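April 13, 2021
Dye shed, Broldale

Madder bath no. 2, same wool as last time (Josura 2-ply, scoured in December, stored dry). 58 g skeins, alum mordant overnight. Weighed out 118 g root, ground finer than the first go. Tap water again, forgot the rainwater was for this one. Bugger.

Brought up slow. Held at 58 for an hour then Harish bumped the dial and it crept over 70 before I caught it. Colour went browner on the two skeins nearest the element, rest a decent brick red. Not the orange Rajkumari got at Pralelby, she thinks its the chalk in her water. Will try a pinch in the next pot.

Rinse: 1000 mL per skein, three changes, still bleeding a bit at the third. Left them in the trough over lunch.

Exhaust bath kept, lid on, labelled. Should give a peach on the leftover Nautiyal silk if it doesn't go mouldy first.

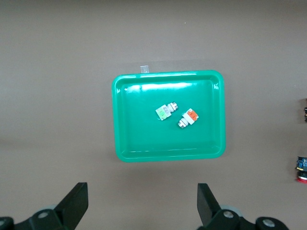 Iron dip on one brown skein, 200 mL of the old liquor in a full pot. Went plummy grey in a couple of minutes, pulled it early. Quite like it, keep for the sample card.

To do: lightfast strips in north window, ask R.J. for her chalk amounts, reorder alum, wirte up weld from last month.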